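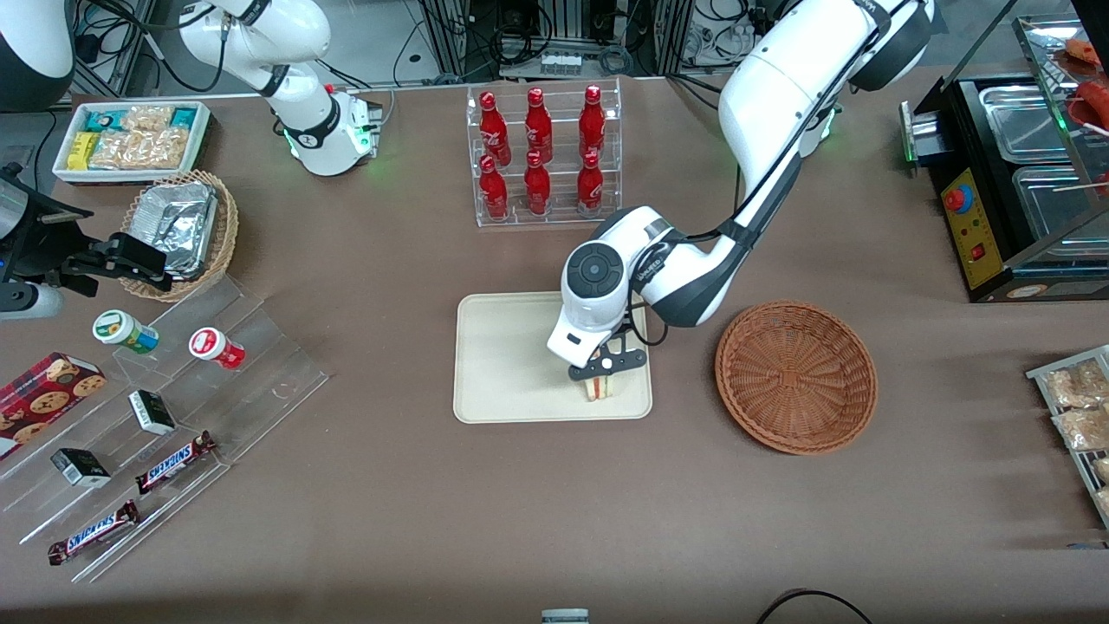
Notes for the Lustville evening, slot is after the soup. Thomas Ferri speaking. Try to go slower than last year.

Thank you, and please keep eating, I don't mind talking over forks. For those who don't know me, I'm Thomas, I've been helping with the long-distance riding side of the club since my knees gave up on jumping, and I was asked to talk tonight about getting a horse ready for a first endurance ride. I said yes before I asked how long I'd have, so bear with me.

(Ask who has done a 25-miler. Ask who has only thought about it. Be nice to the second group, they're the ones I want.)

I want to start with Kurnia, because a lot of you have met her over a fence at some point and been frisked for carrots. Kurnia was no athlete when I got her. She was round, she was opinionated, and her resting pulse went up every time a truck came by the barn. At her first vet check at Trulthorpe she came in at 68 beats a minute, and the limit that day was 64, so we stood there in the shade, the two of us, sponging and waiting and pretending to be calm. She did come down in time. I think I was the one who should have had my pulse taken!

So, pulse. Learn to take it yourself, at home, with a cheap stethoscope, just behind the left elbow. Do it before a ride and do it after, and write it down in a notebook you won't lose. (Hold up the notebook. The coffee stain is fine.) After a few months you'll know your own horse's numbers better than anybody, and you'll notice when something is off.

Next, slow miles. I know people hate this part. We did 4 months of mostly walking and easy trotting before I asked Kurnia for anything quick. The lungs and heart come along pretty fast, but the tendons and feet take their own sweet time, and a horse that feels fit can fool you into doing too much.

(If they look sleepy, tell the creek story. If they look very sleepy, skip ahead.)

Hills. The Yupanqui loop is the one I'd recommend to anybody local. You climb 2,175 feet over the whole loop, and the footing is good except for the rocky bit past the second gate, where I get off and walk down next to her. Getting off is allowed, by the way. You're also allowed to jog, if you still have the knees for it.

Water and food. Let your horse drink at every chance, even when she's turned up her nose at the last two troughs. Soak the hay, offer a sloppy mash at the hold, and try all of it at home first so it isn't a surprise.

Then the evening before. We had 7 riders from this club at Trulthorpe last September, and I'd say half of us forgot something silly. Mine was the girth. Pack early, then have a friend read the list back to you.

(Questions. Somebody will ask about boots versus shoes. Keep it short, and remember Kurnia goes in boots and others do very well shod.)

Sign-up sheet is by the door.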